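# Handover log

A **handover log** (also called a shift log, a communication book, or just "the book" if you've worked in a home long enough) is the running record that one shift of care staff leaves for the next. I've been keeping them, reading them, and lately setting them up on tablets for most of my working life, so this entry leans on my own experience more than a proper reference work would. Where I'm only giving an opinion I'll try to say so.

## What it is

At its plainest, a handover log is a list of dated entries written by whoever is on duty. It covers what happened to the people living in the house, what was done, and what the next person needs to pick up. Group homes use one, so do respite houses, crisis beds, supported apartments, and plenty of family-run places with two or three residents.

It gets mixed up with the care record all the time. The care record belongs to one resident and stays with that person for years. The log belongs to the house and the shift. If Mr. L. had a bad night, the full account goes in his care record, and the log gets a short line saying he had a bad night, he's sleeping in, and please read his notes before you wake him. I've seen houses where everything went in the log and the care records were practically blank, and it makes an awful mess when somebody moves to a new placement and takes nothing with them!

It's also separate from the medication record and from incident reports. Those have their own forms nearly everywhere and the log should only point to them.

## Paper logs

The paper version is usually a hardbound book with numbered pages. Numbered matters, as anyone who has gone looking for a missing page will tell you. Entries are in ink, mistakes get a single line through them with initials next to it, and blank space at the bottom of a page gets ruled off.

I still have a soft spot for paper. You can flip back a week with your thumb, it works in a power cut, and you learn everyone's handwriting (Gregor Rutherford, who trained me at Brestholm, wrote so small that the night staff kept a magnifying glass in the drawer). The trouble starts when two people need it at once, or when the on-call supervisor is at home and has to have it read to her over the phone at three in the morning.

## Electronic logs

Electronic logs started out as shared word processor files, and I'm sorry to say some of them still are. The next step up was a proper database with a login for each worker, and these days most of what I see runs in a browser, on a tablet mounted by the office door or on the worker's own phone.

What a decent one does, in my view:

- stamps each entry with the writer's name and the time, without being asked
- keeps the original text when someone makes a correction
- lets a reader mark an entry as read
- carries an unfinished task forward until somebody closes it
- opens up for the on-call person from wherever they are

That fourth one is the reason I switched. On paper, "call the pharmacy about the refill" slides back a page every day until it might as well be written on the moon. With carry-forward it sits at the top of the screen and nags you.

The system I know best is Sallik, which Danoson put into our houses after a trial at Brestholm. Before the trial, Lavanya D'Souza went through the old paper books and typed up a year of entries to see what people really wrote. She ended up with 3,870 of them. Of those, 2,038 were what she called weather, meaning "quiet night," "all fine," "no concerns." More than half! I don't think those entries are worthless (a quiet night is worth knowing about) but it did make us think hard about what went on the first screen and what could be tucked behind a tap.
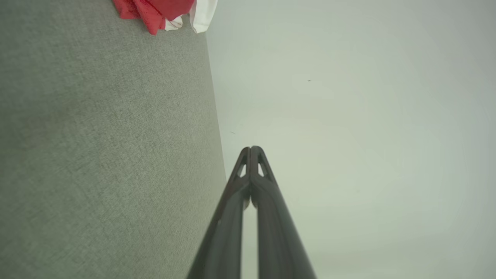 The settled layout was pretty simple. Open tasks come first, then anything flagged for the incoming shift, then the ordinary entries with the newest at the top. Each one has a limit of 500 characters. People grumbled about the limit for the first month, me included, and then most of us stopped noticing. If you need more room than that, you probably ought to be writing in the care record anyway.

## Writing an entry

Styles vary from house to house, but the general advice is the same wherever I've worked. Say what you saw and heard, and leave the diagnosing to the people paid to diagnose. "Paced the hallway from 10 until after midnight, said her knee hurt" is useful. "Agitated" tells the morning shift next to nothing, and everybody's idea of agitated is different.

Initials or full names for residents? Paper houses mostly used initials, in case the book was left on a kitchen table. Electronic systems sit behind a login, so full names are more common, although I've known managers who kept initials out of habit. Either is fine so long as the whole house does the same thing and you don't have two residents called J.B. We had two residents called J.B. It went on for a year and a half.

Write it when it happens, if you possibly can. I know how evenings go, and I know you'll end up writing half of it at the end with your coat on. Still, a line at 7:15 about supper is a better line than the one you'll write at 10:50.

## The spoken handover

No log replaces talking. Most houses overlap shifts by a few minutes so the outgoing person can walk the incoming one through the entries, and this is where the tone of things gets passed along, the "he's fine but he's missing his sister" sort of remark that never quite makes it into writing. The Kumsa house tried dropping the overlap when the tablets came in, on the theory that it was all on the screen. They brought it back in November of the same year.

Where shifts don't overlap at all, as with some live-in arrangements, the usual substitute is a phone call, and the log should say that the call took place and who was on it.

## Privacy and keeping

A handover log has private information about several people in one place, and that makes it awkward when a resident or a relative asks to see it. They may be entitled to the parts about themselves and to nothing else. With a paper book that means photocopying and covering up names by hand, which I've done, and it took a whole afternoon. Most electronic systems can pull out the entries tagged to one person, provided staff remembered to tag them.

How long to keep a log depends on the rules where you are and on your funder, so check both before you throw anything out. Old books should be locked away in the meantime. Old tablets need wiping before they're passed on.

## Common complaints

Staff say it's one more thing to fill in. Supervisors say no one reads it. Both are sometimes right, and the read marks have started a few arguments, because scrolling past an entry and tapping the tick isn't the same as taking it in. Shared logins are another old sore point. If three people write as "night staff," the name stamp is no good to anyone, and I'd put fixing that ahead of any fancy feature.

## See also

- Care record
- Incident report
- On-call rota
- Medication record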